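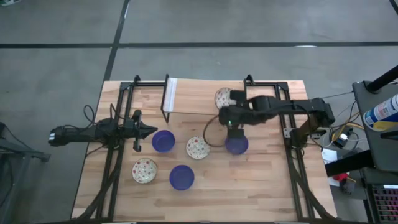

Berholm Baths

The Berholm Baths are a public bathhouse and spa in the town of Kullisville, built over a group of mineral springs on the east bank of the Bonthorpe River. The springs were first enclosed in 1763, when the parish paid for a stone basin and a roofed walkway. The present complex contains two thermal pools, a steam room, a row of private tubs and a wing for massage and skin treatments.

History

Early visitors came mainly to drink the water, which was sold by the cup at a counter beside the basin. Bathing became common only after a larger pool was dug next to the walkway. Men and women used it at separate hours, and a bell was rung at each change. The bell still hangs in the entrance hall.

The springs passed from the parish to the Sydorenko family, who ran a small hotel on the site and added the private tubs. After the hotel closed, the town bought the property and reopened the pools to residents. The former dining room was divided into treatment rooms, and much of the original tilework in the corridor was kept.

Water

The water leaves the ground warm and is rich in sulfur and calcium. It is cooled slightly before it enters the main pool — the private tubs receive it untreated. A faint smell of sulfur is noticeable throughout the older part of the building.

Treatments

The baths are best known for the Kullisville wrap, in which warm mud from the riverbank is spread on linen and laid over the back and shoulders. Massage, salt scrubs and herbal foot baths are also offered. Mud is collected in August, when the river is low, and stored in covered vats for the rest of the year.

Access

The main pool admits up to 100 bathers at a time. Town residents pay a reduced fee, and the steam room is closed for cleaning each morning until 10 a.m. A footpath connects the entrance to the Bonthorpe bridge, 300 yards to the south.

Last updated: August
Shares: 2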